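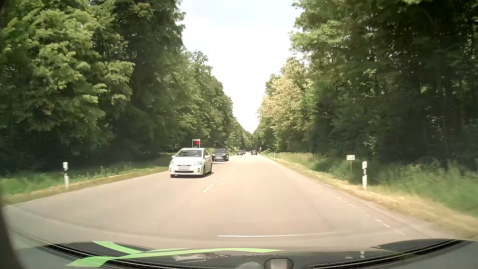
Leave the Ferkow road alone

The county wants to widen it. Again. Third time in my memory this has come up and each time I think ok, surely now somebody will drive the thing at four in the afternoon and see what it is. A two-lane road through the woods. One lane going, one lane coming, trees on both sides right up tall, and a strip of sky in the middle.

I drive it most working days, Dodthorpe to Melow and home again. I have opinions. I am writing this at the kitchen table before I have to leave, so forgive the state of it.

What they want

Four lanes, a median, and the trees pushed back a good way on either side. The leaflet says 17 miles of road and a savings of 5 minutes for the average driver. Five minutes! I lose more than that looking for my keys. And the 583 letters of support they keep bringing up, fine, I believe in the letters, but I would like to know how many came from people who live along it and how many from people who want to get past it.

I don't blame them for wanting to get past it. Summer evenings it fills up. You get a string of cars coming the other way, a little white hatchback out in front and a big black SUV sitting behind it, then more behind that, and everybody in the line has decided the hatchback is the problem. I have been the hatchback. I've been the SUV too, in my sister's car, and I was just as stupid about it as anyone.

But look at what a road like that asks of you. Hold your lane. Look up. The center line is broken most of the way so you may pass if it's clear, and if it's not clear you wait. Thats the whole deal. Most people can manage it.

About the passing

Here is where I part ways with my own side. Some of the neighbors who are against the widening want a solid line the whole length, no passing anywhere. I think that's wrong. It's a straight road for long stretches, you can see far down it, cars ahead of you shrink away to dots before they are gone. A broken line is right for a road like that. Take it away and you'll have the same people passing anyway, only angrier.

What I would do is put in two pullouts. One on the Melow side past the creek, one near the old Iglesias farm stand where there is already gravel and half the town turns around there anyhow. Slow stuff pulls over – tractors, campers, my uncle – and the line clears. They do this on mountain roads all over and it costs next to nothing compared with four lanes.

I said this at the meeting in June. Rigoberto Castaño was there, he ran a school bus on that road for years, and he stood up and said more or less the same thing except better, and with a map. He had marked where he used to pull the bus over to let people by. Four places. The engineer wrote it down, or wrote something down.

The trees

I know, I know. "She just likes the trees." Well yes.

There is a thing that happens on a straight road between two walls of forest. The sky gets squeezed down to a wedge, wide over your head and closing to a point way out where the road ends, and on a bright day it's nearly white and you are driving at it. It settles me. I come off a shift with my head full of other people's paperwork and somewhere in the first few miles it drains out. I have tried to get the same thing from the highway and you can't, the highway is all signs and mattress stores.

And the trees do a job. They slow people down. I can't prove this with a chart, but I know how I drive when the woods are close and I know how I drive when everything's been cleared back to a fence. Wide open I creep up to 70 and don't notice. Close in, I notice. Ask anyone with a heavy foot and they'll tell you the same if they are in a good mood.

People say the trees are the danger, because of cars going off into them. That is a real thing and I am not going to wave it away. Somebody I went to school with was hurt that way. But she went off because the shoulder was crumbled and there was ice, and fixing a shoulder does not take four lanes. Fix the shoulder. Repaint the edge line, it's thin to begin with, and at dusk in the rain it's no help at all. Keep the roadside posts up. Those white posts are the best money anyone ever spent out there and when one gets knocked down it stays down till spring. I've called about it. You get a recording.

What it's for

I suppose the argument comes down to what you think a road is for. If it's for getting rid of distance then sure, widen it, widen everything. I think it's also a place. I have spent, what, years of my life on that road if you add it up. I learned to drive on it, badly, in a truck with no power steering. My kids slept in the back on it. It has been resurfaced since, light and smooth now, really lovely to drive on in the sun, and I'd like to say thank you to whoever did that becuase it was good work and they never get thanked.

So that's my list. Pullouts, shoulders, paint, posts. A speed limit somebody enforces once in a while. Forty minutes door to door for me and I'm not asking for it to be any shorter.

The comment box at the Dodthorpe library is open through the end of the month, it's on the desk by the printers. Paper forms only, bring a pen, theirs is on a chain and doesn't work. Put your road on the form if you live out there, there's a line for it. And if you are for the widening, go put that in too, I would rather lose to people who showed up.

I have to go, it's ten past seven and I'll be behind the milk truck if I don't.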